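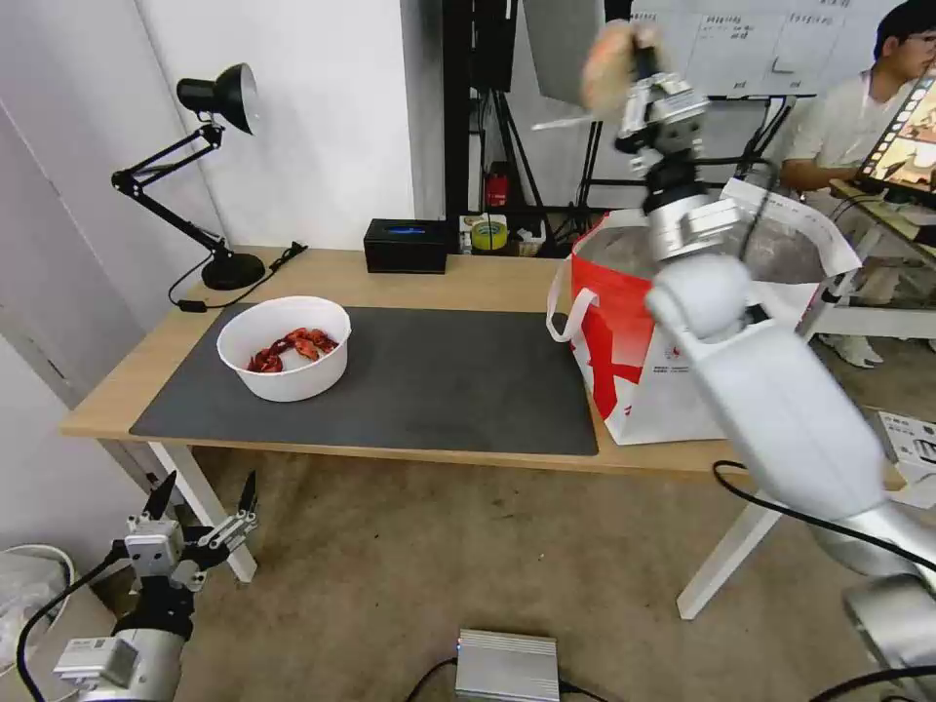 Looking after a wooden desk or worktop
Updated 2024-05-21

Cleaning
Wipe the surface with a damp cloth and a drop of washing-up liquid, working along the grain. Dry it straight away with a second cloth. Do not spray cleaner directly on to the wood - it runs into joints and screw holes and lifts the finish.

Sticky or greasy spots
Use white vinegar diluted one part to 5 parts water. Test it first on the underside. Fish and shellfish smells respond better to bicarbonate of soda mixed to a thin paste, left for a few minutes and wiped off.

Mats
Lift any desk mat once a week. Grit collects under the edges and scratches the finish when the mat moves. A mat left in one place all summer will leave a paler patch, as the wood around it changes colour in daylight. Rubber-backed mats can mark a freshly oiled top, so leave the oil to harden fully first.

Rings and heat marks
White rings are usually moisture in the finish. Rub lightly with a soft cloth and a little furniture wax. Black rings have gone into the wood and need sanding.

Re-oiling
Sand with 240 grit, then 320, and finish by hand. Going as fine as 800 closes the surface and the oil will not soak in. Apply two thin coats of Toltwood hard oil, wiping off the surplus after each. Lay used rags flat outdoors to dry, as oily rags can catch fire if left in a heap.

Cables
Fix cables under the top with screw-in clips, two per leg side. Adhesive clips tend to drop off oiled wood.

See also: Removing candle wax - Tightening loose table legs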